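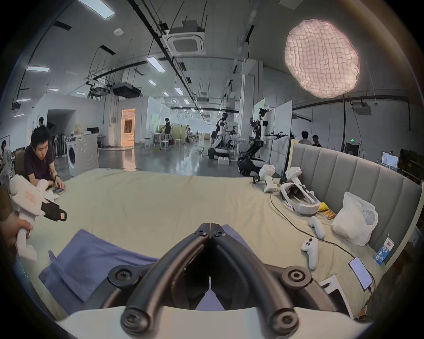
My podcast listening tips, or how I got through 490 episodes without wrecking my phone

I listen to podcasts the way other people eat chips. Music interviews mostly, old drummers and backup singers telling tour stories, and I do nearly all of it while I'm working around the house. Colleen Grewal asked me in the comments how I keep up, so I'm finally writing down what works for me.

First, match the show to the chore. A long rambling interview is perfect for ironing or scrubbing the tub. Anything with a plot (true crime, radio drama) goes with folding, where my hands know what to do and my brain is free. I can't do recipes and podcasts together at all. I once put the salt in twice during a really good story about a stolen bass!

Put the phone somewhere flat and dry, with the speaker end facing you. I used to stand mine in a glass for extra volume and it does get louder, but voices come out boomy and you miss every punch line. A small cereal bowl is kinder to voices – try it with the phone leaning on the rim.

Download before you start. My laundry corner gets terrible signal, and there is nothing worse than a singer about to say who really wrote the song and then... silence. I grab four or five episodes the night before and delete them when I'm done.
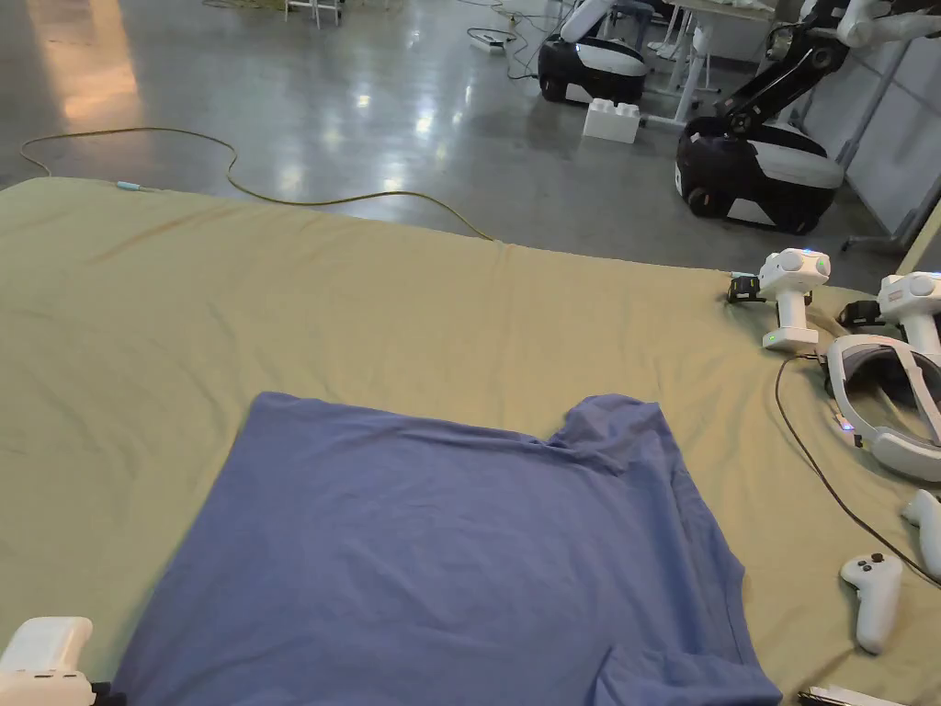 Blue T-shirt, ready to fold.

Speed is a personal thing. I go a notch faster for news and never for comedy, because the pauses are half the joke. Francine Campbell swears by double speed for everything and I think she's missing out, but she does finish more shows than I do.

If you share a house, earbuds save arguments. Wear just one so you can hear the dryer buzz and the doorbell. Clean them too! A dry, soft toothbrush over the mesh, held facing down so the fluff falls out, and wipe the tips with a barely damp cloth.

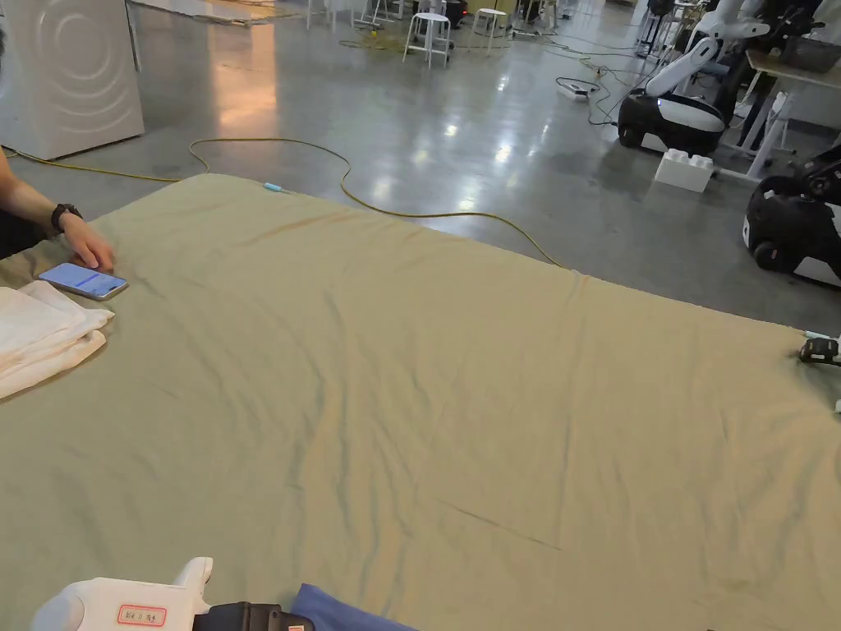 Oh, and keep a list. When a guest mentions a record or a book I pause and type it into one long note, which is getting out of hand, and then on a rainy afternoon I go through it with coffee. Half my favorite albums came from there.

Last one – set the sleep timer if you listen in bed. I use the "end of episode" setting, and if I drift off anyway I just back up to the last bit I remember in the morning. Yamila, the harmonica episode you wanted is the one from August, I'll look up the title and put it in the comments.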